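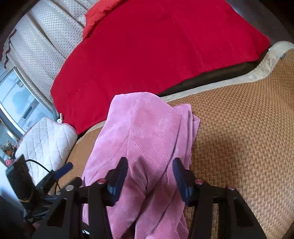

Werkstattbuch Stall und Ausbildung, April

Anlass: Vavetti geht seit dem Umzug in den hinteren Stalltrakt auf der rechten Hand nicht mehr gleichmäßig an den Zügel. Links unauffällig. Valentyna hat es zuerst im Trab auf dem Zirkel bemerkt, Kevin bestätigt es vom Boden aus. Kein Taktfehler auf hartem Boden, Beugeprobe durch Wilson Quispe beidseits negativ. Zähne im Winter gemacht, kein neuer Befund. Bleibt vorerst der Sattel.

Gewicht per Waage: 498 kg. Im Herbst lag sie höher, der Verlust sitzt sichtbar an der Oberlinie hinter dem Widerrist. Der Sattel wurde auf den Herbstzustand angepasst und seitdem nicht kontrolliert. Das ist unser Versäumnis, kommt als fester Punkt in den Plan.

Messung im Stand, Pferd geschlossen auf ebenem Beton, Kopf in neutraler Haltung. Kurvenlineal an drei Stellen angelegt: zwei Fingerbreit hinter dem Schulterblatt, tiefste Stelle des Rückens, letzter Rippenansatz. Kurven auf Packpapier übertragen und mit den alten Bögen verglichen. Vorne links fast deckungsgleich mit Herbst, vorne rechts deutlich flacher. Differenz rechts gegen links 2 cm an der weitesten Stelle. Messung wiederholt, nachdem Kevin das Pferd einmal vorgeführt und neu aufgestellt hat. Gleiches Ergebnis.

Sattel ohne Decke aufgelegt: kippt nach rechts vorn, Schwerpunkt zu weit vorn. Kissenkanal ausreichend breit. Kissen rechts vorn hart, mit einer tastbaren Kante quer zum Verlauf. Links weich und gleichmäßig. Der Baum wurde über dem Knie geprüft, kein Knarzen, keine Nachgiebigkeit. Gurtstrupfen gleich lang, Naht an der hinteren Strupfe rechts fängt an aufzugehen. Strupfe vor dem nächsten Reiten ersetzen, nicht nachnähen.

Schweißbild nach 20 Minuten Arbeit auf beiden Händen wäre der nächste Schritt gewesen, habe ich aber nicht mehr machen lassen. Mit der Kante im Kissen wird auf dem Sattel nicht geritten.

Zwischenlösung mit Korrekturpad, Modell Zeltbridge, Taschen vorn und hinten getrennt befüllbar. Getestet auf dem Ersatzsattel (Wemel, etwas kürzere Auflage):

Variante A: beide vorderen Taschen mit je einer Einlage. Sattel liegt in der Längsrichtung gerade, kippt weiter nach rechts.

Variante B: rechts vorn 2 Einlagen, links vorn keine. Sattel liegt in beiden Richtungen gerade. Unter dem Reiter im Schritt stabil, im Trab rechts herum wandert er noch eine Spur nach außen.

Variante C: wie B, zusätzlich hinten rechts eine dünne Einlage. Wandern im Trab weg, dafür hinten eine Brücke zu fühlen, wenn man die flache Hand unterschiebt. Verworfen.

Weiter mit B. Valentyna reitet leicht, kein Aussitzen, keine Galopparbeit auf der rechten Hand. Anlehnung war mit B nach einigen Runden schon gleichmäßiger, ich werte das aber nicht. Eine Einheit ist zu wenig, und Valentyna wusste, welche Variante aufliegt. Wenn wir das sauber vergleichen wollen, muss jemand anderes satteln und die Reiterin vorher nichts erfahren.

Frage von Maribel, ob die Asymmetrie vom Sattel kommt oder der Sattel von der Asymmetrie schief geworden ist. Offen. Die alten Bögen von Arango (Halbbruder, ähnlicher Rücken) zeigen rechts ebenfalls die flachere Seite, allerdings viel weniger. Könnte Veranlagung sein, könnte auch daran liegen, dass beide von denselben Leuten angeritten wurden. Aus zwei Pferden lässt sich nichts ableiten.

Arbeit ohne Reiter: täglich Longe am Kappzaum, rechte Hand zuerst, kurze Reprisen. Trabstangen auf gerader Linie, vier Stück, vorerst flach am Boden. Keine Ausbinder. Rückwärtsrichten nur an der Wand und nur wenige Tritte, sie weicht sonst mit der Hinterhand nach links aus.

Fütterung: Heu bleibt, Luzerne morgens wieder dazu. Menge hängt an der Stalltafel, bitte dort nichts mit Filzstift drüberschreiben – die letzte Änderung konnte niemand mehr lesen.

Offen:
Sattel zu Nelly Zapata, Kissen rechts vorn öffnen und neu füllen, Kante klären. Papierbögen mitgeben, Kopien bleiben im Ordner.
Strupfe hinten rechts ersetzen (Kevin).
Kontrollmessung an denselben drei Stellen in vier Wochen. Stellen sind mit der Schermaschine klein markiert, bitte nachscheren, wenn sie zuwachsen.
Arango ebenfalls neu messen, gleicher Untergrund.

Nachtrag 17:40 Uhr: Nelly hat zurückgerufen. Sie will das Pferd vor dem Aufpolstern selbst sehen und bringt ihr eigenes Messgitter mit. Bis dahin das Kissen nicht anfassen.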